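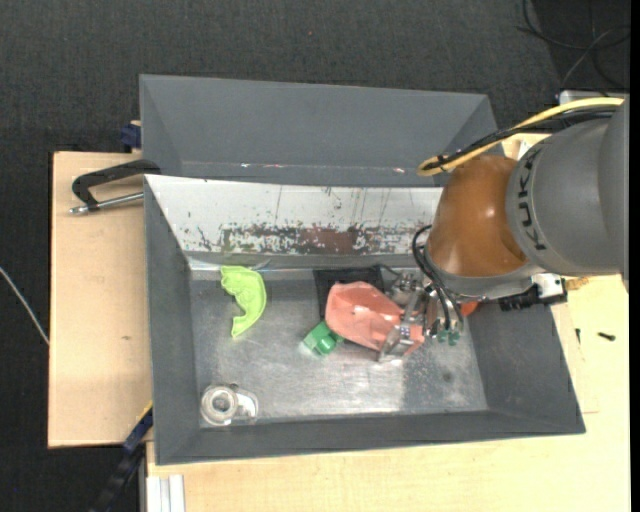 Unit 2: Sorting mixed items from a bin

A bin of unrelated small objects is a standard test for chore robots. The same problem appears in a kitchen drawer and on a packing bench. The KUKA arm in the setup has a metal gripper with fingers, and one finger is pressing on a translucent red object with a crumpled surface. Three properties make such a bin hard.

Surface. Clear and glossy items return poor depth readings. A bare metal bottom adds glare.

Contact. Items that touch, such as the red object and the green block beside it, may be read as one.

Walls. A flat piece near a wall leaves little room for a finger.

Course exercise (Skinedo rig)

Each group runs 100 picks with the Devel planner and logs every attempt. A pick counts only if the item is released in the second bin. Pushes and double picks are logged separately.

The Tukstead log holds 3255 attempts. Use the first 200 to tune the grasp threshold and keep the rest for testing.

Current position: known parts in fixed trays are routine shop-floor work. Unsorted household items still need a person nearby to clear failed picks.

Reading before the next unit: Nel notes, section 2, on grasp scoring.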